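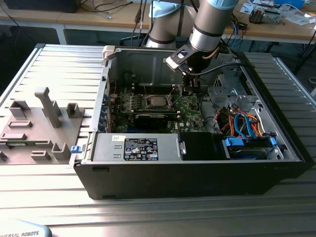

Do repair events keep computers out of the bin? A small study in Stinotham

Student project report, Environment and Society module

Why I chose this

Stinotham council says on its website that residents "repair more than ever". I could find no figure behind this. The town has one regular repair event, held on a Wednesday evening in the Brarden Hall, and one shop, Plillance, which sells second-hand desktop computers and takes in old ones. I wanted to know if either of them makes much difference to how long people keep a computer. I started out doubtful and should say so, as it may have shaped the questions I asked.

What other people have claimed

Most of what I read on repair events was written by people who run them. They tend to report the share of items "fixed" on the night. That number is easy to collect and hard to argue with, but it says very little. A computer that starts up on Wednesday can be in a skip by Friday. I found only two pieces that went back to owners later, and both had so few replies that I would not lean on them.

There is also the matter of weight. Organisers like to say how many kilos were "saved from landfill". This assumes that every item would have gone to landfill that same week, which is a large thing to assume. Plenty of broken computers sit in a loft for ten years and harm no one.

What I did

I put 200 paper questionnaires through doors in two parts of town, the streets near the hall and the Teshome estate on the far side of the ring road. The estate has 1,681 homes according to the housing office, so my sample there was thin. I put 100 in each area. I got 40 back altogether, most of them from near the hall. I also went to the repair event in March and spent an afternoon at Plillance, where the staff let me look at their intake book but not copy it.

The questions asked how old the household's main computer was, what happened to the last one, and whether anyone had tried to have it mended.

What I found

Most people replaced their last computer because it had become slow. Few said it had stopped working. This matters, as the event in the hall is set up for things that have stopped working. Slow machines are often turned away or given a quick clean and sent home.

Hardly anyone on the estate had heard of the event. The hall is two bus rides away and the second bus does not run after seven, so even those who had heard of it would struggle to get there with a desktop under one arm.

Plillance came out better than I expected, though I am still not convinced. The shop does put more memory into old machines and sell them on. The intake book, however, showed a good many entries marked "parts" or "scrap", and there was no record of what became of the ones sold. When I asked, I was told customers "seem happy".

Problems with the study

A return of 40 is poor. People who care about repair are more likely to fill in a form about repair, so my figures probably flatter the town. Several people had plainly guessed the age of their computer. I also left out laptops on the first page and had to ask about them on the second, which confused some households and cost me a few usable answers.

One visit to one event is not enough either. It rained that evening and the organisers told me it was quieter than usual - they may be right, but I have no way to check.

What I would do next

I would ring people three months after they had something mended and ask if they still use it. I would also ask the council where its "more than ever" comes from. I wrote to them twice and had one reply, which thanked me for my interest in recycling.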